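Zata Bench Forum > Simulation cells > Setup and upkeep

Can stacking cell, right hand placing off center

weldgap
I keep the two-arm can stacking cell in our Zata sim library. Kitchen room, white table, dark mat, blue cans. Since the December update the right hand sets the top can down off center in 16 runs out of 500. Before that it was 3. I haven't touched the arm models. View from the left wrist with the right hand holding the top can:

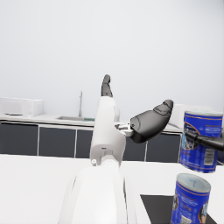 Left wrist view, left hand open

pakor_dan
Check the wrist camera mounts first. We had this on the Pakorcombe cell and one mount had gone back to its default angle when the library updated. Post the other side too.

weldgap
Mounts match my saved file on both sides. Right wrist:
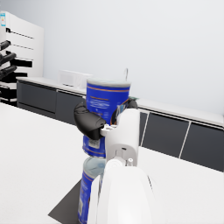 Right wrist view, can held over the second one

tinsnip
I don't think it's cameras. Look at your finger pad friction. If the pads are set too low the can creeps in the grip while the arm is moving, and the offset shows up at release. Ours is fine with the mount angles all over the place.

pakor_dan
Disagree. Creep would give you a spread in every direction. weldgap, is the error always to the same side?

weldgap
Mostly toward the left arm, but not always. I went back to the overhead view to measure against the mat edges, which are easier to read from up there.
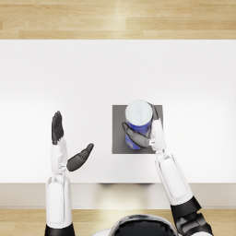
I took the mat corners as zero and logged the can center at release. The mat itself hasn't moved. Pad friction was back at the library default, so tinsnip has a point. I put my old value in and ran 400 more. Down to 3 bad ones.

tinsnip
Save the pad values in the cell file, not the hand file. The update overwrites the hand file.

pakor_dan
Fine, but I'd still lock the mounts before the next update.

weldgap
Doing both tonight.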